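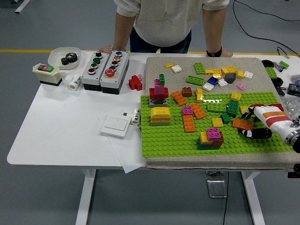

Push-button stations and a switch box on the bench.

Section 6: Labelling your shed circuits

Righto, you've got the Beldale sub-board on the wall and your sparky has signed it off. Now for the bit I enjoy (yes, really!) -- the labels. Mine took a whole arvo in March and I've never regretted it.

1. Print the blank label sheet from the back of this guide. It has 23 spaces, plenty for most sheds.
2. Switch on one circuit at a time and wander round with a lamp to see what's live.
3. Write the name in pencil first. "Lights, back wall" beats "L2", trust me.
4. Go over it in permanent marker and stick it beside the breaker, never on the toggle.
5. Tape a copy inside the door.

Note: Tormod Hovland uses a different colour for each wall and swears by it. I just use black.

Caution: Leave the cover on the board the whole time. If a breaker trips twice, stop and ring your electrician.

Spare label sheets are in the Lesberg pack, 26 to a packet.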